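I've been using the Stemex hand kit on our shared workshop robot long enough now to have opinions, so this is the review I promised Seren Probert back in July.

The short version is that I like it, with a couple of gripes. It comes in a flat carton with the palm already assembled, and you do the finger cables yourself. The manual says 60 minutes. It took me most of an evening, partly because the cable guides are tiny and partly because I put the thumb tendon in backward (read page 19 twice, please!). Clyde Delacroix helped me with the crimping and still has my good pliers.

The wrist adapter is the best thing in the box. I'd fought with a Trummont adapter before this and it never sat square, so having four bolts go in and stay in felt like a luxury. Setup software is fine – a bit plain, but it finds the hand every time I start it up.

For testing I've mostly stuck with dishes at the sink. Plates are thin, they tip, and they don't give the fingers much to hold, which makes them a pretty fair workout.

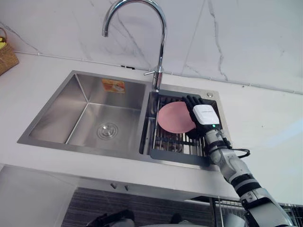
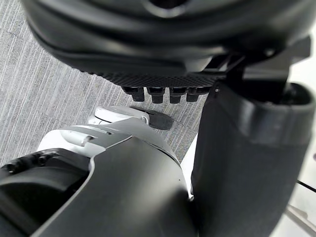
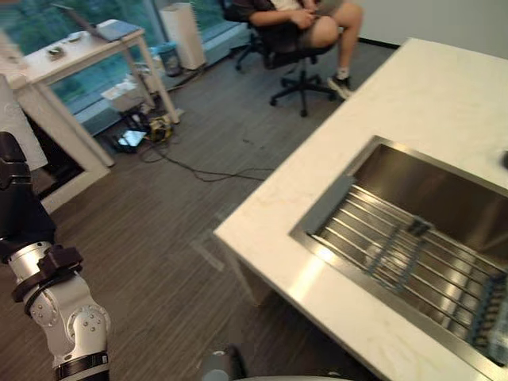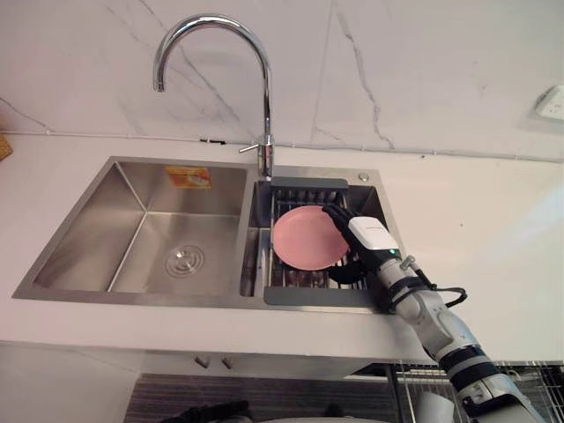 Grip strength goes from 1 to 20 in the settings and I'd start low. Anything past the middle is more than you need for kitchen stuff, and the motors get whiny up there. The finger pads are decent on a matte surface and noticeably worse on glazed stoneware, so I ordered a set of the softer Cele pads to try. They fit, but you have to trim the edges with a hobby knife.

Now the gripes. The wrist cable is too long and there's no clip for it anywhere, so you end up inventing something out of hook-and-loop strap. Calibration also drifts. I redo it at the start of every session and I wish I didn't have to. And the spare tendon pack is sold separately, which annoyed me at this price.

Stemex rates the tendons for 3,000 closes before you swap them. I haven't hit that yet, so I can't tell you if it's true. If you already own the Fastar hand I don't think I'd switch, the two are close enough. Coming from a plain two-finger gripper, though, I'd go for it – just budget for the extra tendons and buy the pads at the same time so you only pay shipping once.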